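Sun 12 September - print studio notebook

Second day on the Trunovness edition and I'm so pleased with where the blue has got to! Nerys Pumphrey came in early and we pulled 19 proofs before lunch, most of them on the cheaper paper, the last few on the good stuff. The overlap where the blue crosses the yellow finally gives that mossy green she's been after since February.

Recipe so far: two parts Cilix base to one part pigment, plus a teaspoon of retarder. Without the retarder the fine lines in the top corner clog after a few pulls. Don't go above a teaspoon, it goes greasy.
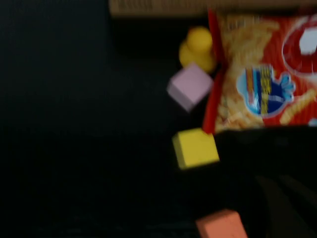

Screen 2 needs re-exposing. There's a pinhole by the left registration mark and I've taped it for now, but it won't last a full run. Sturner emulsion is in the fridge door, opened Thursday. Morris squeegee (the wide one) is miles better than the old one - no chatter at all, and it leaves a lovely even edge.

Nerys wants the sheets for the benefit auction torn by hand, so allow extra margin when cutting down.
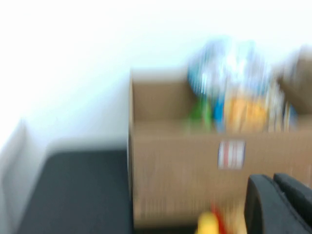
Tried her idea of printing the yellow last on a couple of sheets. Completely different mood, almost glowing, and I'd love to do a tiny side edition like that if she's up for it. Put them at the back of the rack, marked Y/L in pencil.

Paper left: 615 sheets, counted twice. Plenty.

To do: re-expose screen 2, mix a bigger tub of blue, ask Nerys about signing in pencil or stamping.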